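Grulia (robot learning method)

Grulia is a method for teaching two robot arms to work on the same object at the same time. It was developed at the Clondthorpe laboratory by a group led by Lilibeth Layug and first described in a technical report dated 8 June 2018. The method is used mainly for tasks in which one arm has to steady an object while the other works on it, such as opening, folding or closing small cardboard boxes.

Background

Earlier work at Clondthorpe used a separate controller for each arm, with a timer to keep the two in step. This worked for rigid parts but did poorly with cardboard, which bends when it is gripped from one side. Layug's group replaced the two controllers with a single one that takes in the positions of both arms and the camera view and puts out commands for both grippers together.

Method

Training data come from demonstrations in which a person guides the arms through the task. The original set held 2,033 demonstrations, of which 414 were set aside for testing. Each demonstration is cut into short segments, and the controller learns to predict the next segment from the current one. A second step, called Castillo matching in the report, compares the predicted motion of the left arm with that of the right and rejects pairs that would pull the object apart. 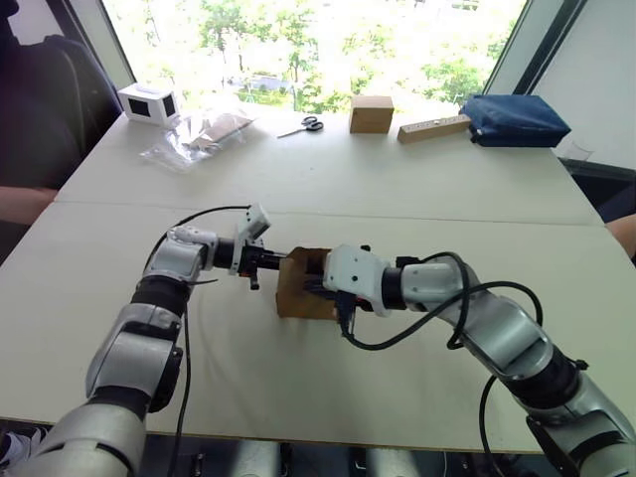

Clondthorpe Laboratory, Two-Arm Manipulation Group

Box handling became the standard test for the method. The two grippers hold an open box between them on a tabletop, with one pressing on the side and the other reaching in through the top. Boxes of this kind are light and give way easily, so small errors in either arm show up quickly as a shift or a dent.

Results

The group reported that the single controller needed fewer repeat attempts than the paired controllers on the same test set. Gains were largest for boxes with open flaps and smallest for wooden blocks, where both approaches did well. A later data set, Rarkent, was released in November and raised the number of demonstrations to 3,875. It added 46 new objects, most of them soft or foldable.

Limitations

Grulia assumes that both arms are mounted in fixed positions. Moving either base means that new demonstrations have to be collected. The method also has no sense of grip force, and thin cardboard can be crushed without the controller registering an error.

See also

Bimanual manipulation
Learning from demonstration
Rarkent data set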